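March 9, 2023
By Stella Kioko

At Marnley College, the second-year course in applied automation begins with a table that does not exist. Students enrolled in the Bosutum Project spend their first term working entirely in simulation, writing control programs for a pair of robot arms and testing them on screen before any hardware is switched on.

The course was established in September under the direction of the Department of Engineering Technology. It admits 30 students each year, who are assigned to teams of 3. Each team receives the same virtual workspace and the same set of tasks, and each is required to keep a written log of every trial it submits.

The tasks are modest in appearance. One arm must pick up a block and set it down on a colored mat. Another exercise asks both arms to sort balls by size without crossing into each other's path. The department considers the second exercise the more demanding, as a program that controls either arm well on its own may fail when the two must share a table.
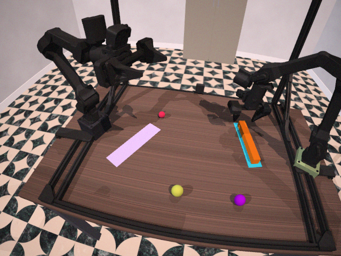
The simulated workspace used in the Bosutum Project, with two arms, three balls, and an orange block resting on a cyan mat.

Marks are awarded for consistency. A program is run 200 times, with the starting positions of the objects changed slightly on each run, and the team must report its failures as fully as its successes. In the most recent assessment, the highest result was 162 completed runs, achieved by a team whose first program had closed the gripper too early on nearly every attempt. The team's log, now kept in the department library for reference, devotes four pages to the timing of that single movement.

Instruction is provided in the Vandau Laboratory, on the lower floor of the engineering building. Students attend two supervised sessions a week and may reserve additional hours in the evening. No prior experience in programming is required for admission, although applicants are expected to have completed the introductory course in mechanics.

Teams that meet the required standard will move on to physical equipment in the second term. Their work will then be entered for the Panganiban Prize, an annual award for student projects in automation. Entries are judged on the written report and on a live demonstration before faculty and invited guests.

Applications for the next intake are reviewed by the department office. Prospective students should submit a transcript and a one-page statement describing a mechanical or programming problem they have tried to solve.

Contact the Editor | © 2023 Marnley College Magazine. All rights reserved. | Back to top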